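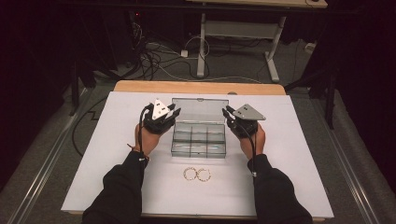
Haziq Tuhumury
Work and Automation, handout for unit 4
Posted March 2025

Reading for this unit: the Betby packing case (in the course folder) and the two short pieces by Meriem Ait Ali on job grading. Read the case first.

1. What the work is

Sorting jewelry into a compartment box is the sort of job that gets called simple in a planning meeting. Two gold hoops, a clear box with six compartments, a lid. A person with bare fingers does it while talking about something else. Put a gripper in each of that person's hands and it becomes a different job. The fingertips are gone, and the twisted surface of a hoop has to be judged by eye. One earring lying over the edge of the other is now a small problem to be solved.

Keep that in mind when you read the word "demonstration." In the trade it means a person doing the task with the hand-held grippers so that the movements can be recorded and a machine trained on them. In the case the people doing this were packers. They were chosen because they were good at packing. Most of what they were good at was in their fingers, and the grippers took that away on the first morning.

2. The Betby case in short

Betby packs small accessories for other sellers. In January it bought a system from Skeltcombe called Prenel, and moved a few packers off the line to record demonstrations for it. The plan called for 400 usable recordings per product type. After the first stretch they had 309 for hoops and 161 for chains. The supplier's slides describe this as "on track." I have trouble seeing how.

Look at who was consulted. The line lead was asked about floor space and power outlets. The packers were asked for their shift preferences. No one asked them which pieces tangle, which boxes have a lid that falls shut, or which orders come back.

3. What changes for the people

Pay. The recording work was graded as "light duties," one step below packing. Ait Ali's argument is that grading follows what the hands appear to be doing, and moving two earrings at a table looks like very little. She would grade it as instruction. I think she is right about the grade and too hopeful about anyone paying it.

Pace. A packer at Betby handles about 600 pieces a shift and sets her own rhythm within that. At the recording table the rhythm belongs to the protocol: start position, move, release, reset. Several packers said they went home with sore wrists, which the line had not given them. The case mentions this in a footnote.

Ownership. The recordings belong to Skeltcombe under the contract. A packer who leaves takes her skill with her and also leaves a copy behind — one she was paid for by the hour, at the lower grade. The contract says nothing about what happens if the copy is sold to the warehouse down the road.

Compare the older Sakamoto case from unit 2, where the machine arrived finished and the workers were simply told to stand somewhere else. Is the Betby version better? Management says yes, as people were "involved." Decide what you think involvement would have to include before you accept the word.

4. A caution about the savings figures

The business case counts packing hours removed. It leaves out recording hours, the failed takes, and the person who picks up whatever the machine drops. If you use the savings table in your paper, say what is missing from it. I will take points off if you don't.

5. For the seminar

Bring one page on either of these.

Should Betby's packers have been able to refuse the recording work, and at what cost to them?

Rewrite the "light duties" description so that it matches the task. Use ordinary words, and leave out "upskilling" altogether.

Papers are due the week after the seminar. Anyone who missed unit 3 should get the notes on job grading from the course folder before starting.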